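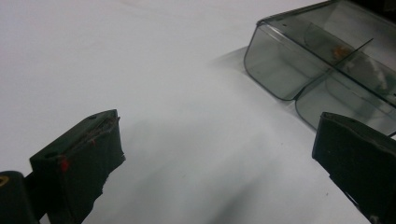
Sunday, 21 January 2018

The white table

I woke before the alarm and could not sleep again, so I got up and decided that today I will finish with the table. I have been promising it to myself since we came back to Purkberg after the holidays. A table should be a place where one can eat and write a letter, and mine had become a shelf with legs.

First I took away the papers. There were many more than I believed. Old bills from the Gresura shop, the guarantee for the kettle, two calendars of last year, a receipt so pale that I could not read what I had bought. I made one pile to keep and one pile to throw, and after one hour the pile to keep was the bigger one, so I had to go through it again with a harder heart.

Then I washed the top. I used warm water and a little washing-up liquid, and after that a dry cloth. The top is smooth and white and it does not shine, and I like it for this, but every ring from a cup stays on it if I am lazy. One mark near the window side would not go away. I rubbed it with baking soda for a long time and now it is paler. I will try again during the week.

I kept one thing on the table, the grey plastic box with the round corners. One can see through it a little, like through smoke. I bought it at Trimside, where it cost 6 pounds, and at that time I thought it was too much for a box. Now I am glad of it. I would like it to hold only what I need for writing: envelopes, stamps, the good pen, the small scissors. No batteries and no keys. I wrote this rule on a piece of paper and then I did not know where to put the paper.

At lunch I had soup and bread and sat at the long side, which I have not done since autumn. It was strange to have so much space for my elbows. The light is soft in the middle of the day and falls quite equally on the white, and I stayed sitting with my tea longer than I wanted.

In the afternoon I measured the table for a cloth. It is 90 centimetres wide. In the Cherkaoui catalogue there is a blue one for 40 pounds, but I am not sure. A cloth would hide the mark, yes, but it would also hide the table, and I have just spent a whole morning to see it again. I folded the page at the corner and put the catalogue with the papers to keep.

My back hurts a little from bending. The bag with the old papers is standing by the door and must go down tomorrow before work. I have still the drawer under the table to do, and I opened it for a moment in the evening and closed it again. It is full of string.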